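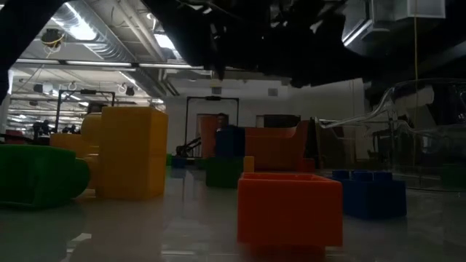

Blocks on the big table: sorting morning at the Miltgate toy library

Category: Community News
November | by Palesa Potgieter
2 comments | 228 shares

Many members asked me what happens with the building blocks after they come back to us. So I write a few words.

In Miltgate we own over 2000 pieces now, the big kind with round studs, which small hands can hold well. They return to us in bags, in pillow cases, one time in a soup pot. We tip everything out on the table and then we look at each block, also inside, because the hollow ones like to keep crumbs and sand.

The orange bin is for blocks which are checked. Please do not put unchecked ones there, even if the colour is nice together with it! Reds, blues, greens and yellows all go in the same bin. Last year we tried to sort by colour and it took the whole morning, and the children mixed them again before lunch -- so we stopped with this.

If you find two blocks stuck together, a dark blue on a green for example, pull them apart gently before you wash them. Do not use a knife. The plastic gets a sharp edge from it and then we must throw the block away.

Washing is with warm water and a little dish soap. Let them dry with the open side down on a towel, overnight is best.

Set 574 is still missing its lid and the small bag of wheels. The family Thongdee had it last and they returned all the blocks, so maybe the lid went home with another set. Please check your cupboards and bring it to the desk any morning after nine.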